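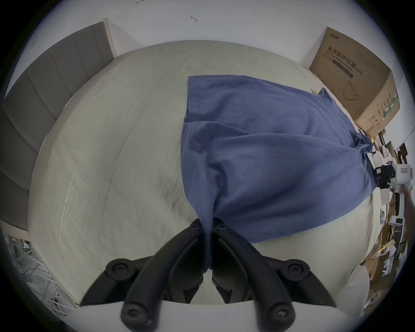 Slide 2: Six screws and a blue cloth

OK, hello Ronstead, thanks for having me after lunch! I look after the hand-held grippers on the Arroyo project, and my whole talk is screws. (Pause for groans.)

Start at the tips. There's a screw near the end of each finger, a cap on each outer bracket, and one more at each finger base. I go over them in that order every morning, tips first, with the small driver. Snug, then stop. I stripped one in December by leaning on it, so please don't be me.

Next, the pinch. Grab a corner of something soft on the bed and lift. I like the blue cloth for this, it folds up thin and shows me right away if one finger is lagging behind the other. Do it 7 times and watch the tips, not the cloth.

Slide 3: When to open it up

Our log at Adine says 2000 squeezes between full cleanings. I used to wait longer and the hinge got gritty, you could feel it in your palm! Full cleaning takes me 17 minutes, mostly wiping lint out of the pivots. (Show the lint bag. It's gross, they'll love it.)

Let the fingers hang open over the bed while you check the hinge, and look at the two pivot bolts side by side. They should sit level with each other. If one is proud, back both out and start over.
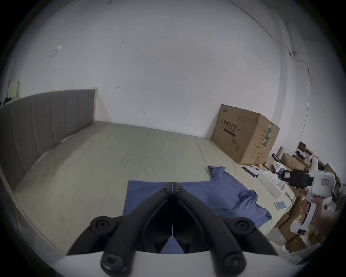 Can I put oil on the pivots?

Please use dry lube only, one tiny puff per bolt, and wipe off the extra. Oil grabs lint and you'll be cleaning again before the week is out.

Slide 4: Spares. Mention the Jorkent bin, then take questions until they throw me out.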